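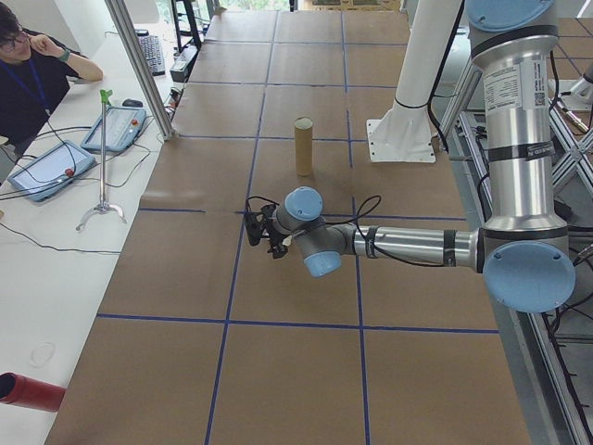

4.3 What went wrong

I'll own up to this one, because the fault was mine. We'd marked the table off in blue tape and I'd typed one cell in wrongly, so the arm stopped well short of the cardboard tube in 2 runs out of 15.
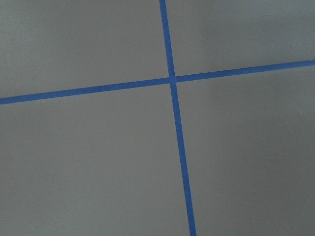

Siebe Verhoeven

The wrist camera was a separate headache! It found a tape crossing happily enough, but it mixed up one crossing with the next. 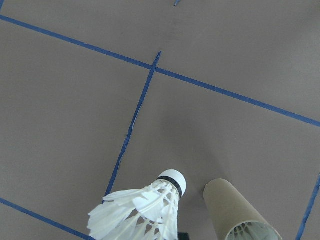
Grip faults were the ones that worried me. A shuttlecock lying this close to the tube leaves very little room for a finger, and we now stop the arm if it feels any push there.

Figure 13. Tape grid and wrist views.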